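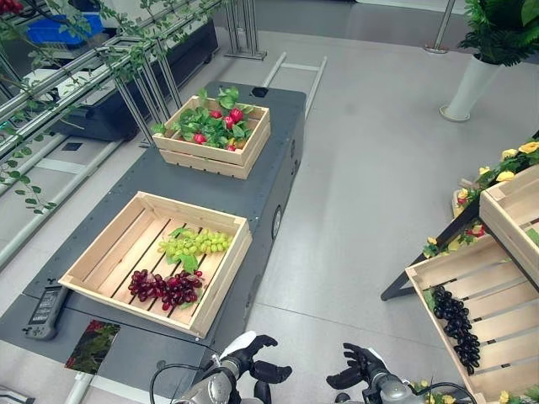
I've followed Parklow long enough to know that a cup tie on a Saturday does strange things to my stomach. We're at home to Eynon this weekend, a side 11 places above us, and half the town seems to think we'll nick it (I'm in that half, God help me).

Our last meeting finished level after extra time and I walked home hoarse. Eynon like to come at you down the left, all quick one-twos and early crosses, and our full-backs do love a wander up the pitch!

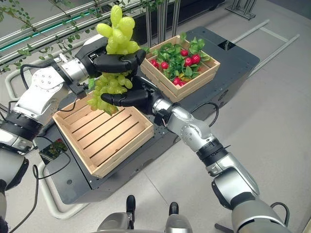
Caradog Harries reckons we should sit deep for the first half hour and let them get cross with each other. I can see the sense in it, but I'd hate every minute. We've scored in 6 home games running – why go shy now?

The ground holds 2000 and the last 315 tickets go on sale at the Berkico Stand window, so get there early and bring a brolly.

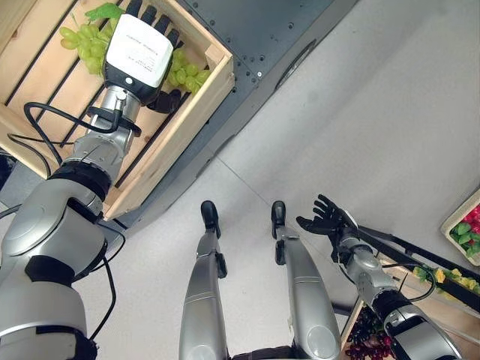

How I think they'll line up

Same back four, Uvau Cup rules on the bench, and two up front from the off. I'm going for 2-1 to us.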